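홈 > 제품 지원 > Florico 핸드헬드 그리퍼 > 사용 설명서 > 6장 직물 취급 작업 기준

인쇄하기 | 이메일로 보내기

6장. 의류 및 침구 취급 시 작업 기준

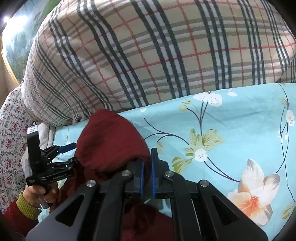
그림 6-1. 침대 시트 위에서의 의류 취급. 양손 그리퍼, 손목 시점.

6.1 적용 범위

본 장은 Florico 핸드헬드 그리퍼 2대를 한 조로 사용하여 의류, 시트, 이불 등 변형되는 물체를 취급하는 시연 작업에 적용한다. 단단한 물체의 취급은 5장을 따른다. 현장별 내규가 본 장보다 엄격한 경우에는 현장 내규를 우선한다.

6.2 작업 전 점검

1. 양쪽 그리퍼의 패드 표면을 확인한다. 보풀, 실밥, 머리카락이 붙어 있으면 마른 천으로 제거한다.
2. 링크부 피벗 나사의 풀림 여부를 손으로 확인한다. 유격이 느껴지는 그리퍼는 사용하지 않는다.
3. 손잡이를 끝까지 당겼다가 놓는 동작을 3회 반복한다. 양쪽 패드가 평행하게 닫혀야 한다.
4. 소매 끝이 링크부에 닿지 않도록 정리한다. 끈이나 늘어지는 장식이 달린 옷은 착용하지 않는다.
5. 작업면의 액자, 유리 제품 등 반사면 위치를 기록지에 표시한다. 반사광이 작업 대상과 겹치면 조명 또는 작업 위치를 조정한다.

주의: 패드 사이에 손가락을 넣은 상태로 손잡이를 당기지 않는다.

6.3 파지 및 이동

1. 작업 대상 의류를 이불 뭉치 등 부피가 큰 침구와 구분하여 작업면 앞쪽에 둔다. 그림 6-1에서는 붉은색 의류가 체크무늬 뭉치 앞쪽에 있다.
2. 한쪽 그리퍼로 의류 가장자리를 먼저 잡는다. 패드 안쪽에 직물이 충분히 들어오도록 하고, 끝단만 물리지 않는다.
3. 반대쪽 그리퍼를 접근시킨다. 두 그리퍼의 링크부가 서로 교차하거나 접촉해서는 안 된다.
4. 양쪽 파지를 확인한 후 천천히 들어 올린다. 아래쪽 시트가 함께 물린 경우 즉시 내려놓고 2단계부터 다시 시작한다.
5. 접거나 펼치는 동안 손목을 급격히 돌리지 않는다. 파지점을 바꿀 때는 한 번에 한쪽만 놓는다.
6. 동작이 끝나면 양쪽 패드를 완전히 열고, 직물에서 떨어진 위치에서 정지한 뒤 기록을 종료한다.

참고: 꽃무늬나 체크무늬 침구는 허용된다. 다만 의류와 시트의 색이 비슷하여 경계 구분이 어려운 조합은 별도 항목으로 분류한다.

6.4 기록 품질 기준

- 파지 시점에 최소 한쪽 패드와 직물의 접촉부가 보여야 한다.
- 대상 의류가 침구에 완전히 가려진 구간이 있으면 해당 기록은 재작업으로 분류한다.
- 작업 세트 하나당 시연은 23회로 한다. 유효 판정 비율이 80%에 미달하면 세트 전체를 다시 수행한다.
- 실패한 파지도 삭제하지 않는다. 오류 코드 3,101(파지 이탈)을 부여하여 보관한다.

6.5 개인 공간에서의 작업

침실 등 거주 공간에서 작업할 때는 거주자의 사전 동의를 서면으로 받는다. 가족사진, 우편물, 처방약 등 개인을 식별할 수 있는 물건은 시작 전에 치우거나 가린다. 동의 철회 요청이 접수되면 해당 공간의 기록 사용을 즉시 중단하고 Jandum 관리 화면에서 철회 상태로 변경한다.

6.6 작업 후 정리

1. 전원을 끄고 패드를 연 상태로 보관함에 넣는다.
2. 패드에 남은 섬유를 제거한다. 용제는 사용하지 않는다.
3. 이상이 있었던 그리퍼에는 점검표를 부착하고 다음 작업에서 제외한다.

관련 항목: 5장 강체 취급, 7장 패드 교체 주기

이 사이트는 서비스 제공을 위해 쿠키를 사용합니다. 계속 이용하시면 쿠키 사용에 동의하는 것으로 간주됩니다. [동의] [설정 변경]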